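Where Do the Keys Go?

A page for young readers from the Flekedthorpe Children's Library

A key is a small piece of metal with a big job. It opens one lock, or sometimes a few, and it will not open the others. That works well until you have a lot of keys. Then they all start to look alike.

Our library building has 21 doors with locks. There are also cupboards, a piano lid and a bike shed. Heriberto Ventura looks after all the keys. He keeps a notebook that says what each one is for, and he has been adding to it for years.

How does a key fit a lock?

Look at the edge of a door key. You will see bumps and dips. Inside many door locks there are little metal pins, pushed down by springs. When the right key slides in, its bumps and dips lift every pin to just the right height. Now the middle of the lock can turn. If even one pin is too high or too low, it stays stuck.

What is a tag for?

A tag is a label that hangs from a key or sits on a ring with it. You can write a name, a room or a number on a tag. The key to our map room has the number 81. It doesn't mean we have 81 keys -- it is just the number that was on the old door.

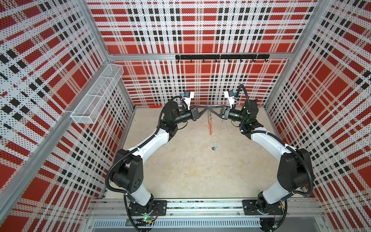

Color is another way to tell keys apart. You can spot a color from farther away than you can read a word, and you don't have to be able to read at all. A pale green tag, like the one on the small key lying on the floor, won't get mixed up with an orange tag like the one hanging from the chain. If you choose colors at home, pick ones that look very different from each other. Light blue and dark blue are easy to confuse in a dim hallway. Some people find red and green hard to tell apart, so it helps to add a letter or a shape as well.

Why use hooks?

A row of hooks gives each key its own place. When a key is missing, you see an empty hook and know which one to look for. In a drawer, keys slide under other things. A basket is fine for gloves and dog leads, but small keys can sink to the bottom.

Put the hooks where the people who use them can reach. Keys that only grown-ups should use can go higher up.

Try it yourself

Cut a tag out of thick card and punch a hole near the top. Color both sides, so it works whichever way it turns. Tie it to a key with string, using 2 knots. Ask a grown-up before you borrow the key, and hang it back up when the tag is on.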